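Home Products Guidance Training Contact

Category: Talks and Presentations / Household Care

Storing and Diluting Concentrated Kitchen Cleaner at Home
Speaker notes, Dromow customer guidance session, Golano
Speaker: Vendula Danko

Last updated: 18 October 2022

Opening

Welcome the audience and introduce the session. State that the talk covers Hao, the concentrated kitchen surface cleaner in the Nendance range. Drain products and descalers are handled in the November session and should not be taken up here, even if asked. Offer to note such questions for the colleague presenting that day.

Explain the background briefly. The Dromow help desk received 137 written inquiries on the concentrate during the last reporting period. Most of them concerned the strength of the mixture. A smaller share concerned rinsing, and a few asked whether the spray bottle could be refilled with another product.

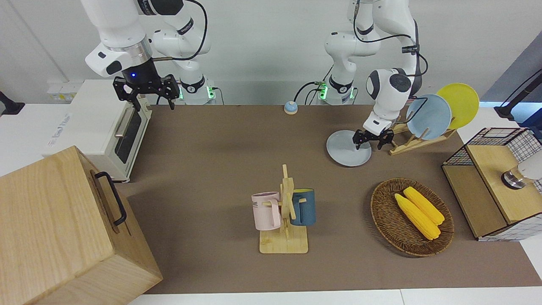 Dilution is the first main topic. The standard mixture is 2 capfuls of concentrate to 900 milliliters of cool water. Water goes into the bottle first and the concentrate second, which keeps foaming down. Remind the audience that a stronger mixture leaves a film and has to be rinsed more than once. Any surface that touches food must be rinsed with clean water after cleaning, and tableware should be cleared before spraying begins. A plate lying flat on a mat, as on the slide, is easily caught by the spray at its rim and should be washed again with dish soap before it is used. Placemats should be lifted and the table beneath them cleaned separately.

Pause for questions. If asked about hot water, the approved answer is that hot water offers no benefit and increases the smell of the product.

Labels and refilling

Every bottle of diluted cleaner must carry a label stating the product name and the date of mixing. The diluted product keeps for one month. After that it may be poured down the kitchen sink with plenty of running water. It must never be topped up with a fresh mixture.

Stress that concentrate is not to be moved into drink bottles or food jars under any circumstances. Read this sentence aloud from the safety sheet and repeat it once. Refilling a Hao spray bottle with a bleach product is also prohibited, including after rinsing.

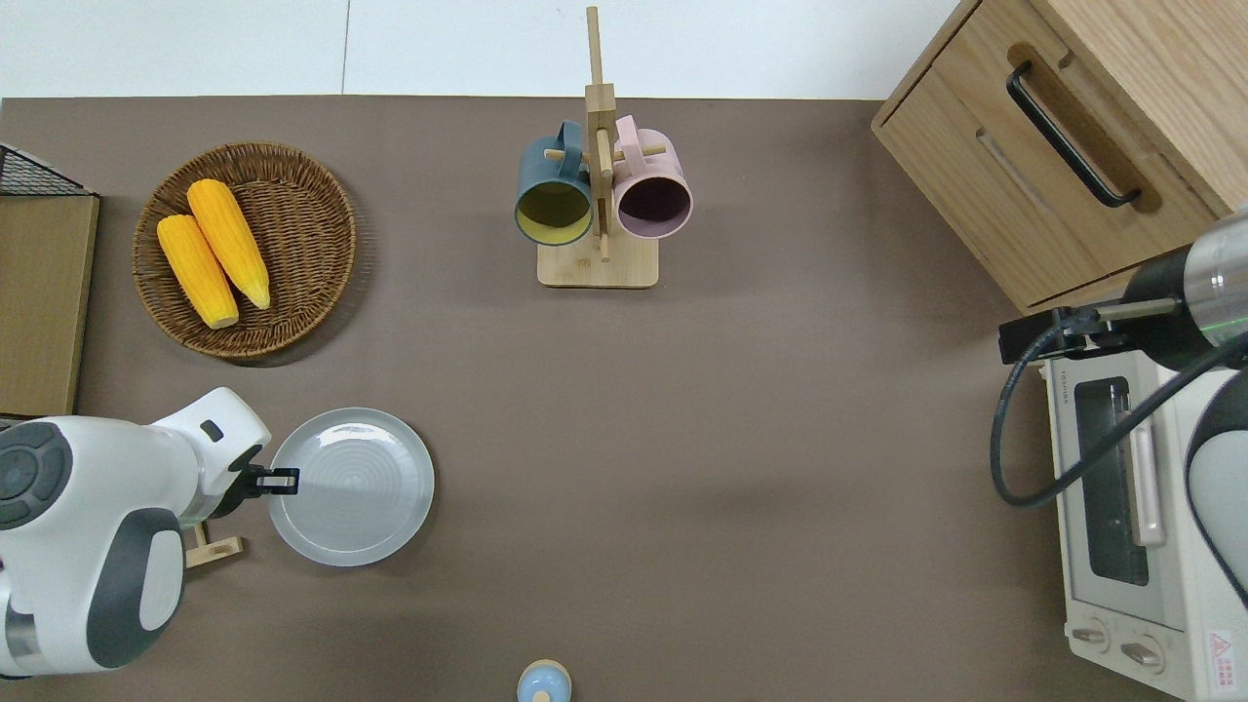
Slide 4. Corn in a woven basket and a stand with two mugs.

Storage

The concentrate should be kept upright, with the cap closed, in a cupboard above the reach of children. The cupboard under the sink is acceptable only when fitted with a working child lock. Refer to the Golano household survey: 1609 households returned the form, and the storage question drew the longest written comments. Do not quote individual comments.

Frost damages the product. Bottles left in a garage over winter may separate, and shaking does not restore them.

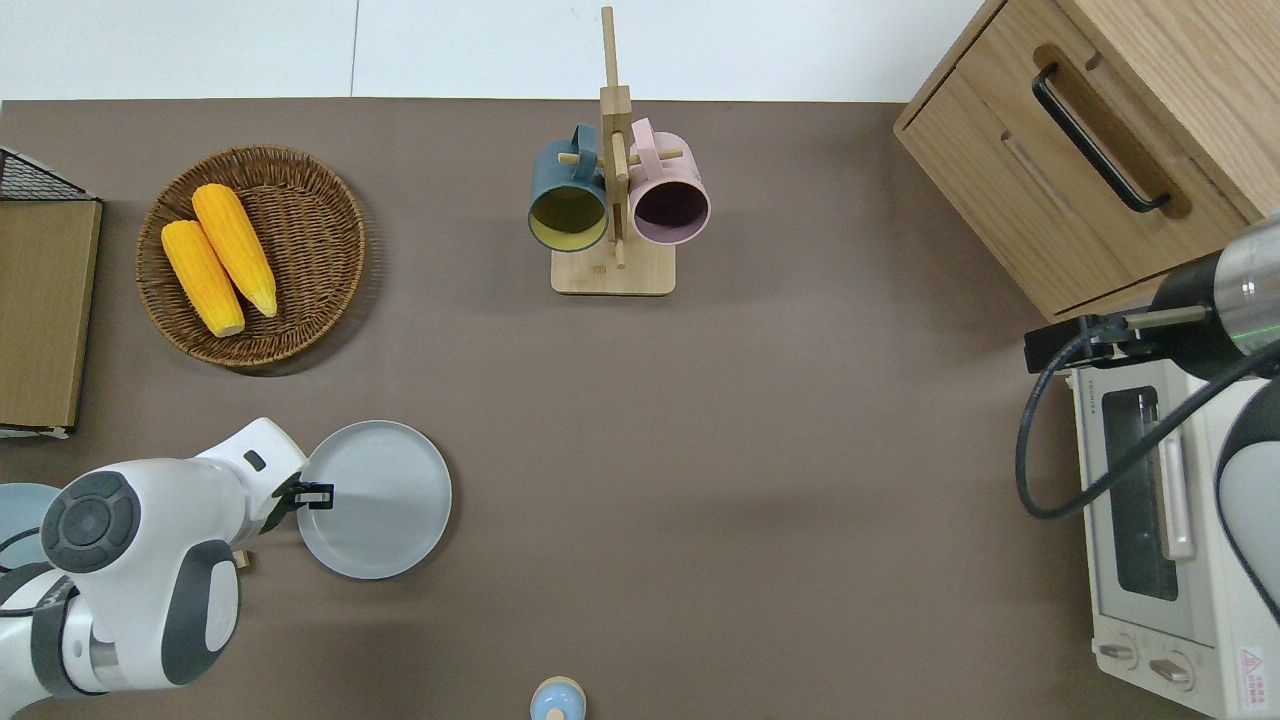 Electrical appliances require separate wording, and presenters are asked to keep to it. The cleaner is sprayed onto a cloth, never onto the appliance. The appliance is unplugged and left to cool before any wiping starts. On a table arranged like this one, the toaster oven at the right would be wiped with a damp cloth on the outside only, and the basket of corn would be taken off the table before the bottle was opened. The inside of an oven of any size is outside the approved uses of Hao. Direct the audience to the appliance manual.

Close

Hand out the dilution card. Ask attendees to return the feedback form at the door. Unanswered questions are to be written down with a contact name and passed to the help desk the following working day.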